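HOUSING AND INTERIORS, UNIT 6
Circulation space in small dwellings
Course notes, second year
Tutor: Lies Goossens

6.1 What we mean by circulation

Circulation is the part of a home used for getting from one room to another: halls, landings, stairs, and the strip of floor inside a living room that has to stay clear so that people can reach the kitchen. The last of these is often left out of student drawings. Please shade it in on your plans from now on.

Older houses usually have a separate hall with doors off it. Many flats built later put the front door straight into the living room. The second type looks more generous on paper, but the clear strip is still there and furniture can't stand on it.

6.2 Widths

Measure between finished surfaces, after plaster and skirting. In the Weltley flats, which we visited in October, the drawn width of the main corridor was 1067 mm and the narrowest point on site was 950 mm. The difference came from a boxed-in pipe and a radiator. Two groups wrote down the drawn figure and had to go back.

A corridor that suits one person walking may not suit the same person with a shopping bag in each hand. Elbows stick out further than shoulders when the arms are bent. Allow for this at corners and at doors that open towards you. Wim De Smet's handout from Unit 4 has the body sizes we use, and you should bring it to the seminar.
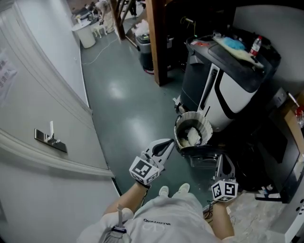 Turning is the other thing to check. Draw the largest item that will have to come in, normally a bed base or a sofa, and move it round the corner on tracing paper. Do this for the way out as well, as a door may be hung so that it helps in one direction and gets in the way in the other.

6.3 Doors

Mark every door swing. Where two doors can hit each other, say which one is used more often and rehang the other. Sliding doors save floor but need a clear length of wall, and that wall can't then take a switch or a shelf. Students tend to forget the switch.

6.4 Light and surfaces

Corridors in flats often have no window. Borrowed light, through a glazed panel over a door or a glass door at one end, is worth trying before you add lamps. Check the fire rules for the building before you propose any glazing on an escape route.

Walls get marked at hand height and at the height of bags. Use a paint that can be wiped. Gijs Dewulf disagrees with me about dark skirtings: he finds them practical, I think they show dust. Either is acceptable in your submission if you give a reason.

6.5 Reading

Dierckx, I., The Hall and the Landing, chapters 2 and 5.
Turunen, R., Short Routes, the section on flats with deck access.
The Stemum survey sheets, in the blue folder in the studio.

6.6 Exercise

Take the Belteo plan, sheet 29. Shade all circulation, including the strips inside rooms. Work out its share of the floor area. Then move one door and one only, and shade the plan again. Write half a page on what changed.

Hand in both plans at 1:50 with your name on the back. Corrected work will be in room 1477 from the second week of term.

Notes revised 27 Dec 2021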